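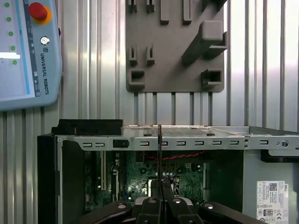
I came in early on Wednesday with a paper cup of coffee and a plan to be done by lunch, which I should have known better than to say out loud! The computer was on its side with the cover off, and I stood there looking into it the way my grandmother used to look into the freezer.

It had come from the old Plomum office, the one over the bakery, and I swear it still smelled a little of cinnamon. Arnine paid $10 for it at the clearance sale. My job was the memory, only the memory, so of course I started thinking about everything else (all those yellow and black cables, and whoever had once sat beside them typing letters).

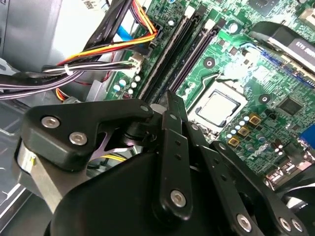 Memory is a funny word for it, too. I kept wondering if a little bit of somebody's June was stuck in there, 400 birthday invitations maybe, or a love letter saved under the name "budget." I told myself that isn't how it works. You cut the power and it all goes. Everybody knows that. 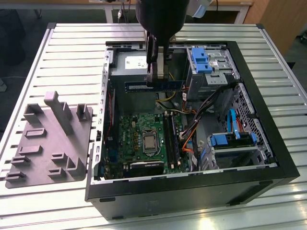 And yet, when we got the thing running that afternoon, there was one line on the screen before it started up, plain white letters: DID YOU LOCK THE BACK DOOR?

I laughed, I really did. Then I called the bakery, feeling like a complete fool, and asked the woman who picked up if she'd mind going upstairs to check. She was gone a long time. I could hear the ovens, and somebody's radio.

"Huh," she said when she came back. "It was wide open."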